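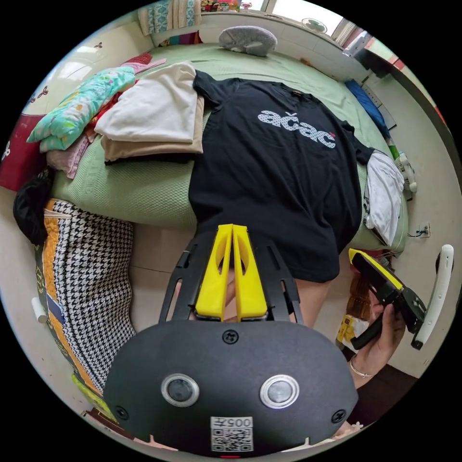
Light green textured sheet, on the bed.

Thread on thread count, and why I stopped reading it off the package.

Thread count is the number of warp and weft yarns in one square inch of fabric. With single-ply yarn there's a physical ceiling, and a 1000 count sheet is well past it.

The larger numbers come from counting plies. Take a 2-ply yarn, count each ply as a thread, and the figure on the label doubles. The cloth is the same cloth.

I have a set from Mandale marked 2000. Pulled a yarn from the hem and untwisted it: several thin plies, short fibers, loose twist. It pilled by December.

Weight tells me more. GSM is grams per square meter. Cut a 10 cm square from a worn-out sheet, weigh it in grams, multiply by 100. A kitchen scale is too coarse for this — use one that reads to a hundredth of a gram.

Weave matters as well. Percale is one over, one under: crisp, matte, wrinkles badly. Sateen floats the yarn over several others, so it drapes better and snags sooner. Seersucker and waffle hold the cloth off the skin in places.

Erlinda Macapagal asked about shrinkage. Measure between two laundry-pen marks before the first wash and again after the third. My Eltia percale lost more in length than in width, which is common, as the warp is under tension on the loom.

Fitted sheets: check pocket depth after that third wash, with the mattress pad on. The Bautista one no longer reaches under my corners.

Linen next, once Trinidad Pangilinan returns my scale.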